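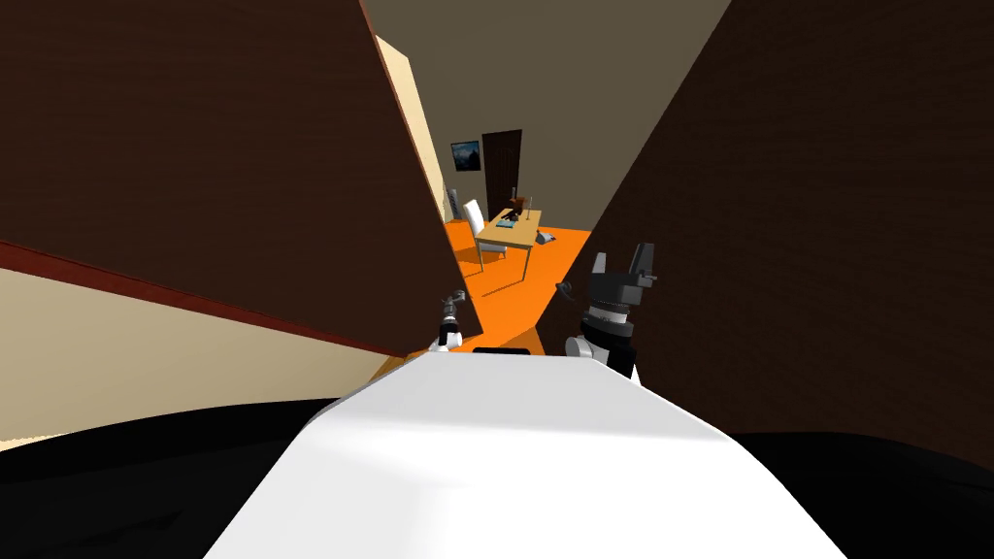 Evaluation notes: Flakenico door pack, simulated two-arm base

Home | Notebook | Rigs | Licences | Archive

Mar 11, 2020

Trial licence for the Flakenico door pack, run against our own task list. Supplier is Esen, who resell it with support. The pack is a set of rooms, doors and lever handles plus a ready-made two-arm robot with a head view and a view from each wrist. Werkwood want a yes or no from us before they put money into it for their cabinet and interior door line.

Setup

Installed on the second bench machine. The installer wanted its own copy of the physics library and put it in the home directory without asking. Moved it, fixed the path, no further trouble. Licence check runs at every start and needs the network. Ask Esen whether there is an offline key, as the bench machines are normally kept off the network.

Loaded the house set with dark wood doors and the orange floor. Kept the default furniture in the far room (table, chair, picture on the back wall). It makes no difference to the arms but it does to the head view, and we want the detector to see some clutter past the opening.

Head view with the two dark panels on either side leaves a narrow wedge of room to look through. With the robot this close the detector has very little floor to work with. The near gripper also takes up a fair bit of the right side. Raising the head helps on paper, but the pack fixes head height per robot model and the setting is greyed out. It can be changed in the model file. Did not do so today, as the review is of the pack as shipped.

Runs

Batch of 628 approach attempts, start poses drawn by the pack's own sampler. 541 ended with the open gripper inside the pre-grasp box. The rest were logged as misses. Read through the miss logs by hand and sorted them:

- Fingers level with the door but well under the lever. Largest group.
- Wrist joint at its limit before the approach was finished.
- Arm stopped by contact with the trim beside the door.
- 33 with no reason given, only a timeout code. The code is not in the manual.

The first group looks like a handle pose problem. The sampler seems to take the centre of the door as the target and then add an offset for the handle, and the offset is wrong for at least one door model. Checked the offset table: it lists the lever height from the floor, while the sampler reads it as height from the door's centre. Wrote it up for Esen with the two file names.

Wrist view on this task: open fingers along the bottom, door filling the rest, lever up near the top edge on the right.

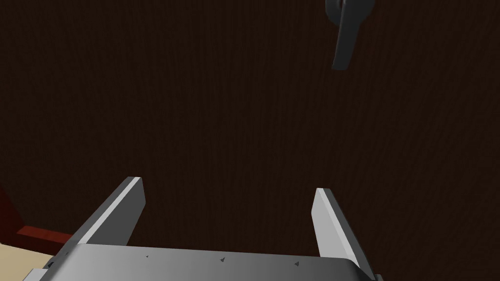 With that much plain grain between fingers and lever, the tracker has few features to hold on to. The grain texture is good enough to give some flow, but it is fine and vertical, so up and down motion is poorly measured compared with side to side. Vertical is the direction we care about for a handle that sits high. Tried the tracker with a larger window and got a steadier result at the cost of frame rate. Dark grey lever on dark brown wood is a hard case for the segmenter as well. A brushed metal handle would flatter the numbers. Keep the grey one as our reference.

Lighting in the wrist view is flat on the door and bright on the top edges of the fingers. The segmenter sometimes labels a bright finger edge as handle. Masking the fingers by known geometry should remove this. The pack exports a finger mask, but in the trial version it is one frame behind the colour output. Put that in the same report.

Contact

Ran closing tests on the lever alone, arm placed by script. Default friction is too high. The lever stays in the fingers at pull angles where our real gripper lets go. Dropped friction to the value from our December bench tests and the behaviour is closer. The Hughes gripper model that comes as an extra has softer pads and may not need the change. Not included in the trial.

Cost

Esen quote 1,000 per seat per year, support included, extra grippers not included. Two seats would cover us. Werkwood would need their own.

Position for now

Usable for approach and perception work. Not usable for pull force until friction is set per material; at present it is one number for the whole scene. Recommend Werkwood hold off until the offset table is corrected, then rerun the same batch with the same seeds. Seeds and config are saved in the trial folder under doorpack_a.

To do

- Send report to Esen (offset, mask delay, timeout code, offline key).
- Get a trial of the Hughes model.
- Repeat with head height edited in the model file, logged as a separate run.
- Measure the real lever return spring. The pack's default has no source listed.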